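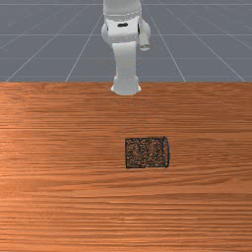 Simulation view of the arm and a single speckled cylinder lying on the tabletop. Image: Goltance

GOLTANCE TO AUTOMATE CYLINDER HANDLING AT SARBY PLANT; ALL AFFECTED STAFF TO KEEP THEIR POSITIONS

Sarby, June 16, 2018 – Goltance, a maker of filter cartridges for water and air systems, today announced that it will install robot arms on the inspection and packing benches at its Sarby plant. The arms will take over the lifting and turning of filled cylinders, a task now done by hand on every shift. The project is being carried out with Ververidis, the engineering firm that is preparing the work in simulation ahead of installation.

The Sarby plant employs 271 people. Of these, 19 work at the benches covered by the project. Under an agreement reached with staff representatives in March, none of the 19 positions will be cut and no employee will be moved to a lower pay grade as a result of the change.

"Our bench staff know this product better than anyone in the company," said Halima Barasa, Managing Director of Goltance. "They have told us for years that the lifting is the hardest part of the day and the part that uses the least of what they know. We have taken that seriously, and the agreement we signed with them came before the equipment order."

At present, bench staff pick up each cylinder, turn it to check the casing and end caps, and place it in a carton. The work is light for a single piece but is repeated throughout the shift, and sore wrists and shoulders are the complaint most often reported to the plant's health office. Once the arms are in service, staff will set the order of work, judge any cylinder that is held back, and decide whether it is passed, repaired or scrapped. The final decision on quality will remain with a person in every case.

Ververidis has been developing the handling routines on a computer model before any equipment is fitted in Sarby. The model contains an arm, a wooden work surface and a cylinder lying on its side, the position in which the bench staff most often receive the product. Approach height, grip and speed can be changed in the model without stopping production.

"A cylinder on its side is a simple shape, but it can roll, and a small error in the approach will move it," said Torquil Purves, Project Lead at Ververidis. "We prefer to find those errors on a screen. The bench staff have sat with us during the reviews, and several of the changes we made came directly from them, including a slower final descent."
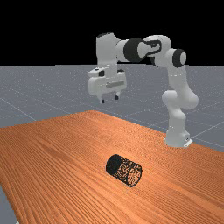

The simulated arm with its gripper open above the work surface. Image: Goltance

Every employee at the benches will receive 192 hours of paid training, held during normal working hours. The course covers safe operation, stopping and restarting the arms, basic fault finding and the recording of quality decisions. Employees who complete it will be given the new job title of cell operator and will move up one pay grade. Those who do not wish to become cell operators may remain in manual packing of special orders, which will continue at Sarby, or apply for a transfer to the Goltance warehouse in Rornorow on their present terms.

Marisol Echeverri, who represents the bench staff in talks with the company, said that members had asked for clear written terms before giving their support. "People wanted to know what their job would be called, what it would pay and who would be allowed to stop the machine," she said. "Those points are now in writing. Any operator may stop an arm at any time without asking a supervisor, and the time lost will not be counted against the shift."

The agreement also provides that data recorded by the arms will not be used to measure the pace of individual employees. A joint working group of seven members, drawn from the bench staff, plant management and Ververidis, will review injuries, workload and shift patterns during the first year of operation. Its reports will be posted in the plant and made available to all employees.

Installation will proceed one bench at a time. Manual work will continue at the remaining benches throughout, and no change to delivery dates is expected for customers.

Akinyi Rugemalira, Plant Manager at Sarby, will oversee the installation. Employees with questions about training places or transfers are asked to contact the plant office.

About Goltance
Goltance makes filter cartridges for water and air systems. It operates a manufacturing plant in Sarby and a warehouse in Rornorow.

Press contact
Sebastian Ghiță, Communications Office, Goltance, Sarby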